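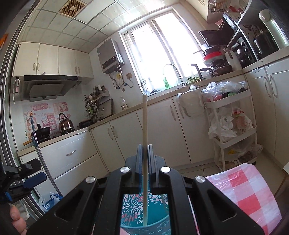 Chopsticks, and Where They Go

Thursday's kitchen note, May 7, 2020

Long wooden chopsticks used to live in our cutlery drawer, lying diagonally and jamming it shut. They now stand upright in the teal container with the big flowers inside, a pattern far too cheerful for the job. Esko Niskanen of Fornside writes that he owns 22 chopsticks and can make 5 pairs. We believe him.

Stand yours up too, thin ends down or up - households have split over less. Any that have warped can go and hold up the tomatoes. Next time: the lids, if we are feeling strong.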